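Tabletop and Small Parts Bench Checklist - with comments
November
By Wyn Gape
14 comments | Shared 30 times

I love a clear table. There, I've said it! The big white tables at Lellen are the best thing we've bought for the shared workroom, and a few people have asked how we keep them in decent nick, so what follows is the checklist we use at the start and finish of every session, with my comments under each line. Copy it, scribble on it, change the order if your room works differently.

The Sunday group goes through it in less time than the kettle takes. A full end-of-month inspection is longer, and I've marked those lines "monthly".

PART A - THE TABLETOP

A1. Surface wiped with a damp cloth and dried. OK / Not OK
Comment: Plain water does most jobs. For pen or glue, a drop of dish soap. We had a go with the scouring side of a sponge on Table 2 in the first week and you can still find the dull patch if you catch the light. Please don't!

A2. No chips, lifting or sharp spots along the edges. OK / Not OK
Comment: Run the back of your hand along the underside of the rim as well. Table 2 caught a jumper sleeve at the north corner, and I've filed it and taped it until the new edging turns up. Taped counts as "Not OK" on the sheet, even when it feels fine.

A3. Table doesn't rock. OK / Not OK
Comment: Press on each corner in turn. The feet screw in and out by hand. Cardboard under a foot is not a repair, and I keep finding it.

A4. Load within limit (monthly). OK / Not OK
Comment: Our tables are rated for 40 kg spread across the top. Nobody sits on them, however lovely the afternoon.

A5. Floor at the far side clear of offcuts, bags and cords. OK / Not OK
Comment: Our floor is dark, so anything dark that rolls off the back is very good at hiding. Bring a torch and get down low - I found three missing bolts and a perfectly good pencil last time, which made my whole day.

PART B - TRAYS, BINS AND HANDLES

B1. Only the items for the current job are on the table. OK / Not OK
Comment: We set things across the middle with space between them, so each one can be picked up without nudging its neighbour. A flat tray, an open bin, the handle you're working on. It looks almost too sparse the first time and then you never want to go back.

B2. Trays sit flat and aren't warped. OK / Not OK
Comment: Put the tray down, push one corner, watch the opposite one. The black Plernance trays have been brilliant but two of the old ones went wavy after a summer in the shed. Both are retired and now hold seedlings at my place.

B3. Open bins empty and wiped inside before use. OK / Not OK
Comment: I'm a big fan of a pale interior on a small parts bin. You can spot a washer or a bit of swarf straight away, where a dark one swallows everything.

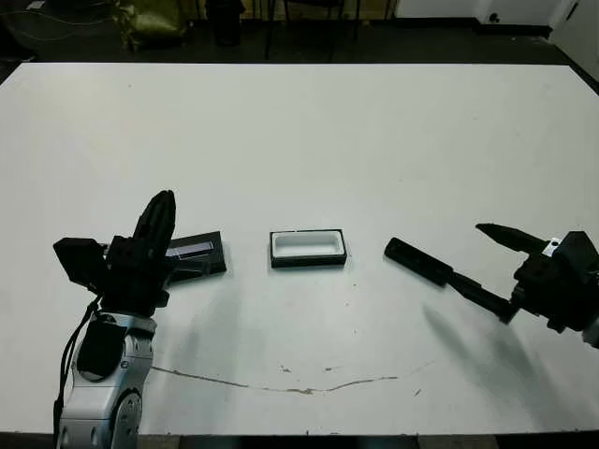
Where should a small open bin sit on the table?
Put it near the centre, with the long side running left to right in front of you, so you can reach it with either hand and nobody's elbow sends it over the edge.

B4. Bin walls straight, corners not split. OK / Not OK
Comment: Squeeze the two long sides gently. If a corner opens up, write the bin number on the sheet and put it on the repair shelf. A split corner will find your fingertip sooner or later.

B5. Handles and bars free of cracks, burrs and grease. OK / Not OK
Comment: Wipe first, then feel along the full length, then look at both ends. Rounded ends should be smooth all the way round. The Wuter handles pick up a slippery film from hand cream (guilty!) and a bit of warm soapy water brings them up beautifully.

B6. Round items can't roll off. OK / Not OK
Comment: Anything cylindrical gets laid well in from the edge, and goes back in a tray when you walk away. This one gets more "Not OK" marks than any other line, mine included.

PART C - LIGHT, CORDS AND REACH

C1. Light even across the table, no glare in the eyes. OK / Not OK
Comment: A white top throws a fair bit of light back at you. Tilt the lamp until you can read small print at the centre without squinting. Shiny labels and glossy trays will show you where the glare is coming from.

C2. Cords have slack and don't cross the work area. OK / Not OK
Comment: Down the side and well clear of your feet. Check the plug end too, and look at the tag. Anything out of date goes to Saha for retagging, in the blue crate by the door.

C3. Everything reachable without leaning on the top. OK / Not OK
Comment: Do this one sitting down if you work sitting down. Shorter members of the group have moved the bins a good hand's width closer, and the rest of us discovered we liked it better as well.

PART D - SIGN OFF

D1. All "Not OK" lines written up with table number.
D2. Faulty items off the table and on the repair shelf.
D3. Sheet initialled and put in the folder, newest on top.

Comment: I've now filed over 351 of these sheets, and I still get a little thrill from a page with every line ticked. The older ones have been handy, too. We traced the wobble on Table 4 back to the week it was shifted to the window wall, and fixed the floor tile under it for the price of a tub of grout.

If you spot something the list misses, write it on the back of the sheet and I'll have a look when I do the monthly round. Line C3 came in that way. Next up for a rewrite is A2, once I've seen how the new edging holds.

Lellen Shared Workroom | Questions to Wyn Gape, extension 1138 | Back to top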